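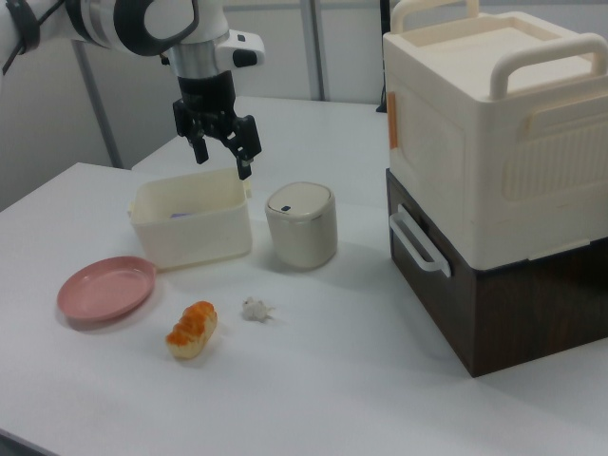
Furasville Free Congregation
Minutes of the worship and sermons meeting, 27 February 2023, held in the upper room

Present: Safta Coman (chair), Mircea Bălan, Cosmin Furtună, Emanuel Pascu, Mircea Chiriac (minutes)
Apologies: none received. The minister, Rev. Sârbu, had asked not to be invited, as item 3 concerned the length of the sermons.

1. Minutes of the last meeting
Agreed, after "heated" was changed to "full" in the paragraph on the candles. Mr Bălan asked that it be noted he had preferred "heated". It is noted.

2. Matters arising
The hymn books lent to the Skukton congregation have come back. So have 7 of theirs. Mr Furtună will return these when he is next over that way. He did not say when he is next over that way.
The notice asking people to leave the back pew for latecomers has been taken down, the back pew having been full by twenty to eleven every week it was up.

3. Length of sermons
Mr Pascu had gone through the printed texts of the autumn series on forgiveness. The shortest came to 2,292 words and the longest to 2,719. He felt this was reasonable on paper. The chair said that it was the parts not on paper that people had raised with her, in particular the story of the ferry, which has now been told in connection with patience, with grace and with the roof appeal.
Mr Bălan said he liked the ferry. His grandmother's people would have sat through two hours and walked home discussing it. Mr Furtună asked what they had had to go home to.
Some discussion followed on whether a sermon ought to leave people comfortable. Mr Pascu thought the one on forgiving a brother had been the best thing heard in the building for years, and that he had gone home and written a letter. Asked whether he had posted it, he said that was a separate matter.
Agreed: the chair to speak to Rev. Sârbu, kindly, before Easter. The ferry to be rested until the summer.

4. Silence after the sermon
Proposed by Mr Furtună that the two minutes of silence be kept as two minutes. At present it ends when the organist feels it has ended. Mr Bălan said silence could not be run like a bus. Mr Furtună said neither could the buses.
Carried, three in favour, one against. The secretary abstained, being married to the organist.

5. Spring series
Rev. Sârbu offers four Sundays in April on "Doubt and How to Keep It". The chair read out the outline. Mr Pascu was unsure of the title and asked whether it might sound as though we were recommending it. The chair thought that on balance we were.
Mr Bălan would like one Sunday given to Job. Members recalled the last time Job was done. Referred back to the minister.

6. Readings rota
Readers are reminded that the passage is chosen for them and need not be introduced with their own view of it. Safta Coman to put this more gently in the newsletter.
Clerel Printing have quoted 153 for the new order of service cards, folding included. Accepted. The word "Beatitudes" to be checked by two people this time.

7. Any other business
Mr Bălan asked whether the door could be propped open during the blessing, for air. Mr Furtună asked whether it could be kept shut, for the same blessing. Left to the stewards.

The meeting closed with a short prayer from Mr Bălan, during which the tea was made.

M. Chiriac, secretary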